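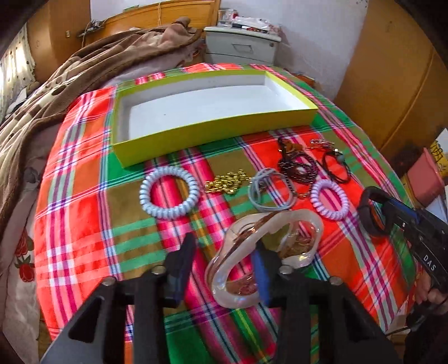
Milagros Arroyo objected in the last session that Job's friends are condemned for speaking wrongly about God, and that this tells us nothing about speaking to mourners. The objection is fair, and the reading for Unit 6 should be done with it in mind.

Texts: Job 4-8 and 42:7-9; Bava Metzia 58b, on verbal wronging (ona'at devarim).

Points to prepare

1. The Talmud lists, among cases of verbal wronging, a person who speaks to a sufferer as the friends spoke to Job. The verse cited is Job 4:6-7. Note that the speaker is faulted even though no lie is alleged.

2. Separate two claims: (a) suffering may have a moral cause; (b) an onlooker may name that cause to the sufferer. Many sources accept (a). Find one that limits (b).

3. Self-examination after a loss (Berakhot 5a) is addressed to the person who suffers. Does the grammar of the passage allow a second speaker?
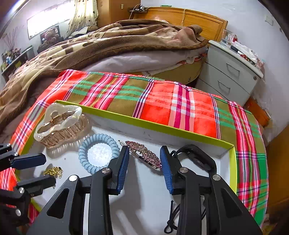
Page last changed: 2018-12-23

4. Lozano's handout takes the silence of the friends in Job 2:13 as the model for a visit to a mourner. Compare Moed Katan 28b, where comforters wait for the mourner to open.

Written work: one page on point 2 or point 3. Cite by tractate and folio. Translations may be used if named.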